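The Kitchens at Murkbridge

The kitchens at Murkbridge were never meant to be lived in, and yet by April I had grown fonder of them than of my own. There were 1,105 of them, all made up by a program called Sutherland, which took cabinets and tiles and pictures and whatever else was in the bins and put them together overnight while the rest of us slept. In the morning I would sit down with my coffee and walk through the new ones, the way my grandmother used to walk through other people's open houses, with no thought of buying.

The method was my own, and I was proud of it in the quiet way you are proud of a good soup. We called it Etallow. The old way had been to teach the arm in one tidy kitchen until it knew every drawer by heart, and then to send it next door, where it would reach for a handle that wasn't there and stand about like a guest at the wrong wedding. Etallow moved everything, every time. It changed the floors and the colors of the cupboards, and it left odd things lying where no sensible person would leave them, so that the arm had to look before it reached.

For 4 months the numbers sat there and sulked. Then one evening, well past seven, with the rain coming down on the parking lot and the Jitby people already gone home, the last run came in. Out of 1,105 kitchens it had managed 789.

I read it 2 times and then I opened one of them, just to have company. 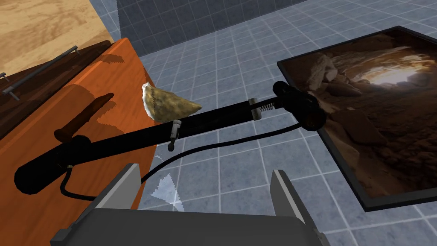 I kept thinking of my grandmother, who could cook in anybody's kitchen. She would come in with her coat still on, open one wrong cupboard, say "well, all right," and open the next, and by the time the potatoes were peeled you would have thought she had lived there all her life. I had spent years of schooling and a good deal of Jitby's money trying to write that "well, all right" down as a rule — and for the first time I thought I might have a piece of it.

There were still the other kitchens to go through, the ones it had missed. I took off my shoes under the desk, warmed up what was left of the coffee, and started with the first.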